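Virkano Tabletop Sweep

Demonstrations for two-hand cleaning tasks, recorded with hand-held grippers

Version 2, updated September 14, 2024
Maintainers: Ea Kjærgaard, Vivek Gautam

Overview

Virkano Tabletop Sweep is a set of human demonstrations for training manipulation policies. One person holds two grippers and does a small cleaning job on a table with a dustpan and a hand brush. The set contains 900 episodes. Of these, 54 are kept apart as a test split and should not be used for training or for choosing a checkpoint.

We started the collection in January, after our first policy could close on a handle but did not bring the two tools together in a good way. Most of the episodes are therefore about the approach and the grasp, and fewer are about the sweeping itself.

What one episode contains

Each episode has the video from both grippers, the 6-DoF pose of each gripper, the finger opening, and a short text instruction. The streams are already aligned in time. The fingers carry printed markers, and the opening is computed from them. The video is fisheye and we did not rectify it, so the corners are black. If your model needs a flat image, the calibration files are in the folder "calib".
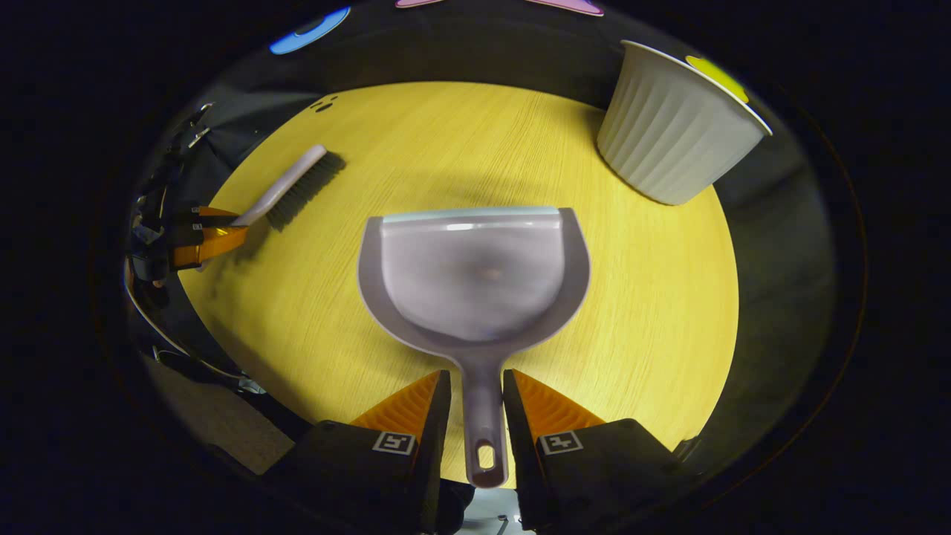 Figure 1. Gripper view with the dustpan handle between the fingers. The other gripper holds the brush.

The operators were asked to come to the dustpan along its handle and to stop for a short moment before closing. This stop is labeled "pre_grasp" in the annotation file. It is useful if you want to train only the last part of the motion. Other objects may stand on the table during an episode. They are not part of the task and have no labels.

Collection

The episodes were recorded by Chepkoech Lukumay, Oddur Hafþórsson and Huguette Marty in 9 sessions. Every operator practiced with 40 episodes first, and these are not in the release. Huguette checked the labels by watching each episode at half speed. Where she and the operator did not agree on the moment of grasp, we kept her label.

Known problems

Pose tracking can jump when a gripper comes very near to the table. Such episodes have the flag "pose_jump" and we left them in.

All the operators are right-handed. A policy trained on this set may be weak when the tools are exchanged between the hands.

In the first two sessions the text instruction says "shovel" and later it says "dustpan". Please treat these two words as the same.

Use

The data is free for research and teaching. For commercial use, please write to Vivek before you download. Corrections to the labels are welcome, and the episode number should be in the subject line.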